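**Flanside** is a commercial payload broker that arranges room for small experiments aboard crewed space stations and uncrewed return capsules. It was founded by Kirstin Lennox and Dénes Bozsik, who had worked together on pressure vessels for sounding rockets. The company does not build launch vehicles. It buys locker volume in bulk, divides it into standard units and resells it to universities, drug makers and materials firms.
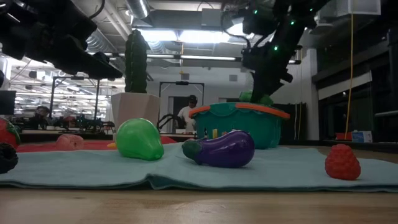

*Last changed in January by Prasanna Samarakoon*

## History

Flanside began as a consulting office that prepared safety paperwork for laboratories without spaceflight experience. Its first customer was Pálfi, a maker of optical fiber that wanted to draw short lengths of glass in weightlessness. The experiment flew in a single locker and was returned to the ground four months later. Lennox has since described the contract as unprofitable but useful, as it gave the company a set of approved procedures that could be offered to later customers.

Bozsik left daily management after the second flight campaign and remained on the board. He was succeeded as technical director by Rozália Szalai.

## Services

The company's main product is the Zullar, a sealed aluminum enclosure with its own power regulation and data storage. Each Zullar holds up to four experiment trays and weighs 328 grams when empty. Customers receive a ground copy of the enclosure, which they use to check fit and heat output before the flight unit is closed.

A second product, Handness, is a scheduling service. It tracks crew time, late loading and the handover of samples after landing – a stage at which biological material is often lost. 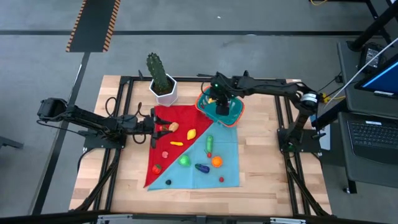
**Can a customer get its samples back after the flight?**
Samples are returned when the contract includes a seat on a return capsule; otherwise the enclosure is discarded with station waste and only the recorded data are delivered.

## Pricing

Flanside publishes a fixed rate for each tray. The rate covers integration, safety review and launch, while return, refrigeration and crew handling are charged separately. Critics, among them the space policy writer Jolán Veres, have argued that the published figure understates the cost of biological work, where cold storage is nearly always needed.

## See also

- Microgravity research
- Hosted payload
- Sample return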